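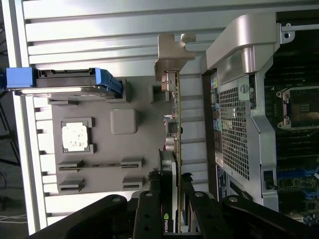

Figure 4. Interior of a desktop workstation chassis. A hard drive sits in its blue caddy, and the graphics card is seen edge-on, with the metal mounting bracket at one end.

4. Parts and how they are held

4.1 The machines

The machines in this study came to the Trirstead depot from offices that were replacing their desks and computers at the same time. The depot took in 4,000 desktop workstations over the period of the contract. Half of these, 2,000 machines, were opened and sorted into parts. The other half were tested, cleaned and sold whole, and they are left out of what follows except where noted.

The opened machines belonged to 23 chassis types. We use "chassis type" for the metal case together with the molded parts fixed inside it. Two computers with different processors but the same case and the same inner panels are counted as one type. This is not how the depot's own stock list is arranged. The stock list follows the sales name on the outside of the case, and the same sales name was sometimes used for cases that open in different ways. Shahram Tabrizi went through the stock list in August and moved each machine to its chassis type by looking at the inside. The corrected list was used for all of the tables in Section 5.

A few chassis types make up most of the stock. The rest arrived in small lots, and for some of them we had only enough machines to describe how they open and not enough to say anything useful about damage.

4.2 What we mean by a fastener

Earlier work on taking computers apart has mostly counted screws. For office workstations this gives a poor picture of the work. Many of the parts are held by clips, levers, slides and friction, and the person doing the work has to find out which of these is in use before anything will move. We therefore recorded four kinds of hold: threaded (screws and standoffs), latched (anything that has to be pressed, turned or lifted before the part is free), sliding (rails and grooves that allow movement in one direction only), and seated (parts held by the grip of a connector or slot). A part can have more than one. A graphics card, for example, is nearly always seated at its slot, and it is also held at the bracket by either a screw or a latched bar.

Cables were recorded separately. A cable does not hold a part in the sense used here, though it will stop the part from coming out, and a number of the broken connectors in our records come from parts that were pulled before the cable was off.

4.3 Drive caddies

Hard drives in these machines are carried in plastic caddies or screwed directly to a metal cage. Figure 4 shows a drive in a blue caddy with a square pull tab of a brighter blue at its end. Caddies of this general kind were the easiest parts to deal with in the whole study. New workers at the depot found the tab without being told about it, and they usually took the drive out first even when the work sheet told them to begin with something else.

Color matters here. In several chassis types, the maker has used one color for everything that is meant to be touched during service and gray, black or bare metal for everything else. Workers learned this quickly. It caused some trouble later in the day, when they moved on to a chassis type with no color marking and spent time looking for a tab that was not there. In those machines the drive cage had to be released by a lever on the underside, and the lever was the same gray as the cage.

The caddy itself is worth keeping. A drive sold with its caddy fetched a slightly better price than a bare drive, and the buyers who run the same machines asked for caddies by themselves. The depot had been throwing them into mixed plastic. Zerrin Kahraman set up a bin for them, sorted by chassis type, and the bin was never full for long.

Drives that carried data were wiped before any of this. The wiping was done in a separate room under the depot's contract with the offices and is not part of the study.

4.4 Molded panels

Most of the chassis types have at least one large molded panel inside. The panels guide air, hold other parts steady and cover places where fingers or cables should not go. In Figure 4, a large gray panel lies next to the drive caddy, with raised and recessed areas and a number of narrow slotted tabs on its surface. Panels like this one slow the work more than their simple shape would suggest. The raised areas often look like handles or buttons when they are only there to stiffen the plastic, and workers press on them.

We tried to record every press on a panel that did nothing. This proved hard to do reliably, and we gave it up after the first lots. What we kept was a simpler record of whether the panel came off whole, came off with a broken tab, or was left in place. Panels left in place went to the shredder with the chassis. Those were the largest single loss of clean plastic in the study, by weight.

Tabs broke more often in machines that had stood near windows or heaters, going by what the offices told us about where the desks had been. We did not have enough of this information to test it, and we report it only as a remark from the depot floor.

4.5 Graphics cards

The graphics card is the part with the highest resale value in most of the machines that have one, and it is also the part most likely to be damaged on the way out. The card is a long thin board. It is held at one end by its bracket and along one edge by its slot, and it has components standing up from its surface where a hand might naturally go. On the card in Figure 4, silver capacitors and other components can be seen partway along the board, a cluster of connectors sits just below the beige bracket, and the NVIDIA logo is on the black shroud near the other end.

The shroud is the usual place to hold a card. It gives a flat surface away from the components, and pressure on it is spread over the mounting points of the cooler. Cards without a full shroud have to be held by the edges of the board. The depot's rule was to keep fingers off the gold contacts. In practice this was followed on the way to the tray and often forgotten while the card was still being worked loose.

Three steps are needed to free a card in nearly all of the chassis types: release the bracket, release the slot latch, draw the card straight away from the board. The second step is the one that goes wrong. The slot latch is a small piece of plastic at the inner end of the slot. With a long card in place it is hidden from the worker, and it has to be pressed by feel or with a thin tool. Where the worker forgot the latch, the card would lift at the bracket end and stay fixed at the other. Some workers then rocked the card back and forth. Rocking freed it in many cases, at the cost of a snapped latch, which made the main board harder to sell.

Ayane Noguchi made a short stick from scrap plastic, flattened at the tip, that reaches the latch from above without touching the card. It was copied around the depot and became the normal tool for the job. We did not compare latch damage before and after in a planned way. The damage sheets suggest that it fell.

Bracket shape also differs between cards. The hooked end that fits against the rear wall of the chassis can catch on the wall if the card is drawn out at an angle, and a bent bracket is a common reason for a card to be marked down one grade. Bent brackets can be straightened or swapped. The depot did this only for cards above a certain price.

4.6 Order of removal

The work sheets gave an order for each chassis type: side cover, cables, drives, panels, cards, memory, cooler, main board, power supply. We let workers depart from it and noted when they did. Drives were taken early, as said above. Cards were often left until after the memory, mainly by workers who had damaged a card before and wanted as much room as possible before trying the next one.

Position of the case made a difference too. Laying the case on its side puts the main board flat and lets the card be drawn straight up, and the work sheets assume this. Some workers preferred to leave the case standing on its feet, so that the card comes out sideways. Its weight then hangs from the slot once the bracket is free. Cleiton Siqueira, who ran the bench for heavier machines, asked for all cases to be laid down, and his bench had fewer cards marked down for bent brackets. The machines on his bench were also of fewer types, so the comparison should be read with care.

4.7 Recording

Each opened machine had one sheet. The sheet listed the parts found, the kind of hold for each, the order in which they came out and the condition of each part on reaching the tray. Condition was given in three grades by the worker and checked by Elaheh Karimi on a share of the trays each day. Where the two grades differed, the checked grade was used. Sheets with no chassis type filled in were set aside until the case could be found and looked at again.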